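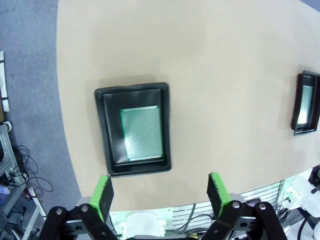

Las piezas sueltas se pierden casi siempre en el mismo momento: cuando uno deja el arreglo a medias para ir a cenar y al volver no recuerda dónde puso el tornillo corto. En casa lo resolví con bandejas. Valen las de plástico, las de horno viejas o las tapas de una caja de zapatos, siempre que tengan algo de borde. Una bandeja negra con el borde levantado, por ejemplo, va muy bien para las piezas claras: una placa verde pálido se ve enseguida sobre el fondo oscuro. Para tornillos negros conviene lo contrario, un fondo blanco o un trapo claro.

Una bandeja por trabajo

No mezcle dos reparaciones en la misma bandeja, aunque sobre sitio. Si está cambiando la goma de un grifo y además tiene abierta la radio de la cocina, son dos bandejas. Ponga en cada una un papel con el nombre del aparato y la fecha en que lo abrió. Yo tuve un calentador de biberones desmontado desde diciembre y sin el papel no habría sabido de qué era aquello.

Los tornillos, en el orden en que salen

Un cartón de huevos sirve de sobra. El primer hueco es para los primeros tornillos, el segundo para los siguientes, y así hasta el final. Para montar se empieza por el último hueco. Si los tornillos son de distinto largo —pasa mucho en tostadoras y aspiradores—, dibuje la tapa en un cartón y clave cada uno en su sitio.

La mesa

Despéjela antes, no durante. Fuera vasos, correo y migas. Una toalla vieja debajo evita rayones y que las bolitas y muelles salgan rodando, aunque si va a soldar hay que quitarla y poner una baldosa.

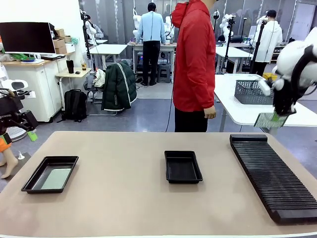 La luz importa más que la herramienta. Un flexo a la izquierda si es usted diestro, a la derecha si es zurdo, y bajo, para que la sombra de la mano no caiga sobre lo que está haciendo. Rohani Goh me escribió para recomendar una linterna frontal y la uso desde entonces para mirar dentro de los aparatos.

Piezas planas

Cristales de marcos, azulejos sueltos, baldas de nevera: mejor de canto que apilados. Un escurreplatos viejo hace el papel perfectamente. Si no hay más remedio que apilar, ponga papel de periódico entre pieza y pieza y nada pesado encima.

Limpieza

Para la grasa seca, alcohol y un cepillo de dientes usado. Deje secar bien antes de cerrar. El vinagre va bien para la cal, pero no lo use en aluminio, que se mancha. Los contactos de pilas sulfatados sí se limpian con vinagre, con un bastoncillo y muy poca cantidad, y después se repasan con alcohol.

Qué guardar y qué tirar

Guardo cables con enchufe en buen estado, muelles, gomas y patas. Tiro los tornillos con la cabeza comida y cualquier cable pelado. Todo lo que guardo cabe en un cajón; cuando se llena, sale algo.

Antes de abrir cualquier aparato, desenchúfelo. Los microondas no los abro nunca, esos los llevo al taller.

Actualizado en octubre de 2025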